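Bretley gets its epic back on the big screen

I have been going on about Ludov to anyone who'll listen for years, so you can imagine the noise I made when the Bretley Picture House put it on the board for September. It's a full-blown, old-fashioned historical epic, all sieges and snowstorms and people shouting from balconies, and it hasn't had a proper run in our town since I was at school.

The version we're getting is the long one, too. It runs to 225 minutes with an interval, and that's still shorter than the 243 minutes the director, Amos Crenshaw, first handed over. The missing bits are mostly from the wedding section (I've read the script, and I'd happily sit through every minute of it). The new print has been put together by Prilutell, a small restoration outfit that spent five years on the sound and picture.

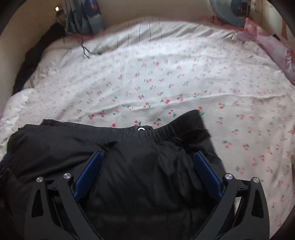 Black waistband on a cherry-print sheet.

I got to see two reels at a preview on Tuesday, and oh, the colours! My old tape at home makes the whole film look as if it was shot through gravy. On the new print the river crossing is properly blue and you can pick out faces right at the back of the crowd. The music comes up lovely and loud as well - bring a cushion, but leave the earplugs at home.

Crenshaw never made anything this size again. He followed it with Tang, a quiet little picture about a lighthouse cook, which I'm very fond of even though it sank without trace at the box office. The Picture House is showing that one as well, in the smaller screen on the last afternoon of the run, and a ticket for Ludov gets you in for half price.

Evening showings start at 6.30 and there's a matinee at weekends. They've sold over half the seats for the opening night already, so get a move on if you want the balcony. I'll be in the front row of it with a flask of tea.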